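Adier Handheld Teaching Grippers: Two Months of Home Use

4 min read

The Adier set is a pair of handheld grippers for showing a robot how to do household jobs. You work the fingers yourself, the software records what your hands did, and the recordings go into training. I bought mine in December and have put 305 demonstrations through it, mostly cloth handling in the living room.

Setup took 18 minutes the first time. The fingers are easy to fit, and the trigger pull is light enough that my hands held up through a full afternoon. The software starts a new recording when you squeeze both triggers twice, so you don't have to go back to the laptop between takes.

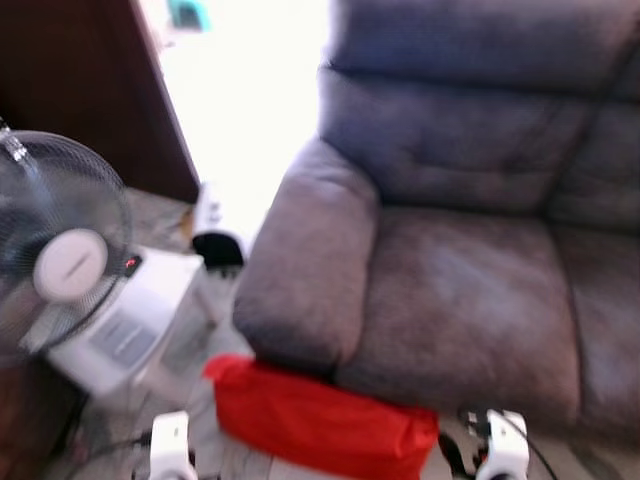 Red cloth at the front of the recliner's armrest, with both white grippers low in view.

Soft fabric is where the set does best. I could pinch one layer of a towel and leave the one under it alone. Thin cotton was harder, and 11 of my takes had to be thrown out for slips.

The cables are my main complaint. They pull a little when you reach across your body, and that shows up in the recordings as a small hitch. Liesl Wallner, who trains on the same set, clips hers to her sleeves. I tried it and it helped.

I also used the Burix remote rig for a week. It lets you drive the arm directly, so the motions are ones the robot can reach, but I was much slower with it. For 200 takes of one simple task I would pick the Adier.

The manual is thin on calibration. Redo it after every finger change, even if the software says it is fine.

Four out of five. Longer cables would get it the last point.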